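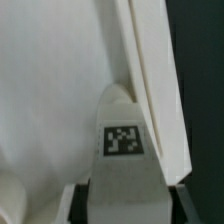
Figure 3. Rounded tip and square marker at close range, with a large white surface filling most of the left side.

4. Materials and layout

4.1 Choice of objects

All-white packs on purpose. The earlier Zerkeck set had colored caps and printed fronts, and our packers went by color almost every time, which told us a lot about color and very little about shape. For the present study the bottles are white, the tray is white, the border is white. The only strong contrast on the pieces is the square markers. The table is black and the backdrop green, so outlines against the table are easy. White against white is where things get hard, and that is the part we care about.

The bottle type is a rectangular body with a cylindrical nozzle or cap at one end. We picked it from the Stöcker catalog after trying round bottles in June. Round ones roll. A rectangular bottle laid on its side stays where it is put, and it has distinct faces, so "which way up" is a real question with a checkable answer. It also has an obvious long axis and an obvious end, so two packers looking at the same bottle will nearly always agree on which way it points. We did not fill the bottles. Weight was a nuisance in the pilot and we took it out.

Markers go on more than one face where there is room. Placement was done by hand by one of us (Mattes Fuchs) using a card template, and checked again by the other before first use. Labels are a little larger than the printed square, leaving a pale margin all round. On white plastic this margin more or less vanishes, so the position of a marker should be read off the black edge and never off the label edge. We got this wrong the first time and had to re-measure the whole batch.

4.2 Shape at close range

At arm's length the pieces are easy to name. Close up, much less so. A flat face with soft gray shading could be the side of a tray, a bottle, or a cover plate. What helps is small features: a seam, a slot, a rim, a bevel. In the pilot we asked packers to say out loud what they were using to decide, and the answers were mostly edges and gaps. Corners came next. Hardly anyone mentioned the large faces at all, even though these take up most of the view when a piece is held near.

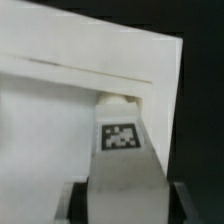
We therefore describe each piece by its small features first and its overall size second. The coding sheet has a line for grooves, a line for openings, a line for rounded parts and a line for corners. Each line is filled in separately for the near view and the far view. A groove that shows as a thin dark line from one side can dissapear from the other when the light comes straight down it, so "not seen" and "not there" are separate codes. Coders tended to merge these two. Edeltraud Pfeiffer re-coded the affected sheets without looking at the first pass, and the second pass is the one used here.

Wear was noted but not cleaned off. Faint smudges and scuffs build up on matte white surfaces from ordinary handling, mostly low down where things get gripped or slid. We considered wiping everything between blocks. Decided against. A scuff on a plain white face is also a cue, maybe a strong one, and cleaning halfway through would have taken it away for the later blocks only. Same policy for all pieces, start to finish. Any piece with a crack or a lifted label was to be swapped out (2 were, both before the main blocks).

4.3 Rounded parts and ring shapes

Rounded parts get their own treatment. A dome has no corner to line up by, and its highlight moves as the viewpoint moves. Packers in the pilot often judged the height of a dome from its highlight and came out wrong, typically too high. Ring shapes have a related problem. A ring seen straight on gives a clean circle and a clear center. Seen at an angle it flattens to an oval, and the shaded inside can be read as a shallow dish or as a deep socket – we have both readings from the same packer on the same piece. 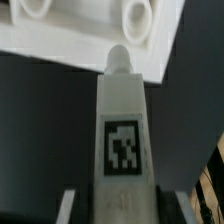 Depth of a recess is therefore not scored from images at all. It is measured on the piece with a gauge and entered once. From images we score only whether a rim is complete, partial, or out of view, and whether the inside looks darker than the rim. Two coders, same sheet, no discussion until both were done. Where they differed we kept both codes and report the disagreement with the results in section 5. Averaging made no sense for a yes/no line.

Gaps between two white parts were the worst case by some distance. If the shadow is soft the parts look joined. If it is hard they look further apart than they are. We tried a second lamp on the side at the Lirngate room and it made one half of the coders happier and the other half unhappier, so the lamp went back in the cupboard and the lighting was left as it was. Readers wanting to repeat the work should note the lighting before anything else, it matters more then the choice of bottle.

4.4 The table and the border

The working area is a black tabletop bounded by white border pieces, straight bars plus an L shape. The seam where bars meet is visible if you look for it. The border does two jobs: it keeps bottles from sliding off, and it gives a straight white edge that every position can be measured from. The Plilska version of the layout used tape lines, and these drifted over a week of use. Raised bars can be pushed back square against a stop at the start of each block.
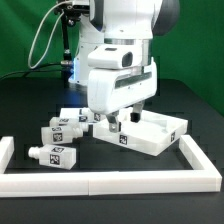

Figure 4. Four white rectangular bottles lying on their sides inside the white border on the black tabletop. Markers are visible on the bottle faces. Green backdrop behind.

Bottles start inside the border, lying on their sides. Starting positions were drawn from a list of 1,000 generated layouts, with any layout thrown out if one bottle rested on another. No stacking at the start, ever. Touching was allowed. In practice touching pairs turned out to be the interesting ones, as two white bottles side by side can pass for one wide box from low down, nozzles aside.

A layout was set by laying a printed sheet on the table, placing bottles to the sheet, then sliding the sheet out. Slow, but it kept nozzle direction honest. Early on we placed by eye and drifted into putting every nozzle toward ourselves. The sheet fixed that. Small shifts while sliding out the paper were left alone unless a bottle rolled onto another face, in which case the layout was set again from scratch.

4.5 Participants and blocks

13 packers took part, all with some experience of hand packing, none with the Zerkeck set. Each did a short warm-up with colored bottles and then the white ones. A total of 89 blocks were kept. Blocks were dropped if a border bar had moved between the start and end check, or if the sheet number was missing from the form. Both rules were set beforehand. Dropped blocks are listed with reasons in the supplement.

Packers could turn a bottle over as often as they liked before placing it. We logged each turn, and which face was up at the end. No time limit, though most worked fast anyway – habit from the job, several said. Spoken comments were written down in short form only. Coding of the comments follows the same four lines as in 4.2, so what packers said they used can be set directly against what the coders could see from that side.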